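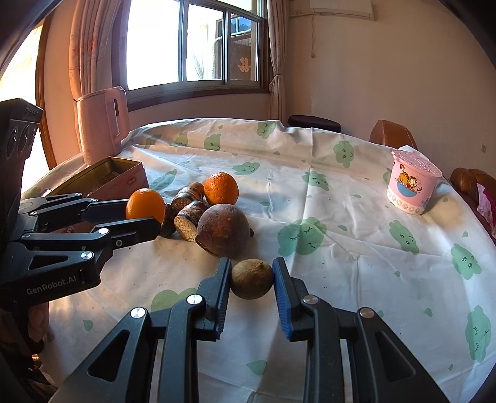
## Station check: hand-held grippers, snack table

Task on the sheet: pick up one small item, put it down where the card says, repeat until told otherwise. Operator holds a gripper in each hand. The robot learns from the recordings later, so anything sloppy done here gets copied faithfully. Checked by Citlali Ayala, October, starting at 9:40.

### Before picking anything up

- [x] **Finger pads seated on all jaws.** Ribbed side inward. Blue pad and black pad on the same gripper is allowed under the current Bisht sheet. It looks like a repair and I have stopped asking.
- [x] **Screws on the linkage arms.** Snug on both grippers. Please use the small driver. The butter knife is for the pastry.
- [x] **Jaws open and close fully, no catching.** Left one is a little stiff for the first few squeezes. Squeeze it ten times and move on.
- [ ] **Table surface.** Failed. Cloth is creased and there are crumbs where the small brown fruit goes. Smooth and brush between runs. Yes, the clouds on the cloth all look asleep. Try not to join them.
- [x] **Round openings on the housing clean.** Wiped with the proper cloth. A sleeve is not the proper cloth.
- [x] **Storage.** 125 GB free, enough for the morning.

### Light

- [ ] **Window side.** Marked as "watch". Strong sun comes in from that side and the Plidska guide wants even light across the table. The guide was written in a basement. Note the time on each batch so whoever sorts them knows what they're looking at.

### During the run

- [x] **Approach is slow.** Count of two from hover to contact. Demonstrations 1 through 19 were redone because someone was snatching at the fruit like a gull. That someone has signed below.
- [x] **Fruit held at its widest part.** Both pads touching before lift. If it rolls, let it roll, then go after it calmly – a clean recovery is worth keeping.
- [x] **Grippers don't knock together.** Two light taps this morning, both noted. Park the idle one well to the side.
- [ ] **Force on soft items.** Not checked. Mandarins come after lunch. Start with the smaller one and stop if the peel dents.
- [x] **Free hand and elbow clear of the work area.** Better than last time. Elbows still drift in when people get tired.
- [x] **Nothing eaten mid-batch.** The item count at the end has to match the count at the start. Jemine's team lost an afternoon over one missing pastry piece and everybody still claims it fell.

### After the run

- [x] Pads wiped with a damp cloth. Sugar gets into the ribs.
- [x] Failed grasps tagged "fail", not deleted.
- [ ] Log totals agree. They don't. Elteck's log says 2,804 clips, our folder has 2,628. Hold the upload until somebody finds the gap. Check the second card first.
- [ ] Lids back on, food put away.

### Result

Passed with open items. Table surface to be fixed before the next batch, force check after lunch, clip count by end of shift. Grippers stay in service.

Signed, Citlali Ayala (also the gull)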